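Contra el escurreplatos bonito

Me piden entusiasmo por los escurreplatos de diseño y no lo tengo. El de Sundqvist cuesta 35 euros, el de Billach 60, y los dos ocupan media encimera.

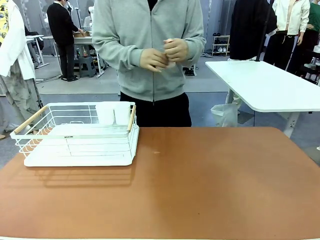
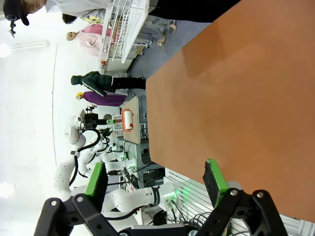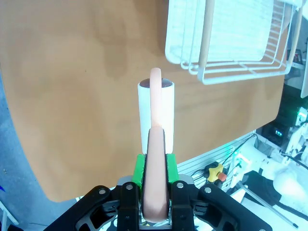
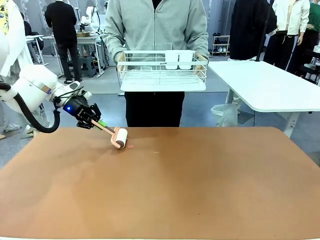 Quien defiende el mueble fijo junto al fregadero suele olvidar la mesa que hay debajo. Una rejilla de alambre blanco con bandeja, con dos vasos al fondo, se levanta con las dos manos y deja sitio para pasar el rodillo quitapelusas. Eso le pido, y poco más.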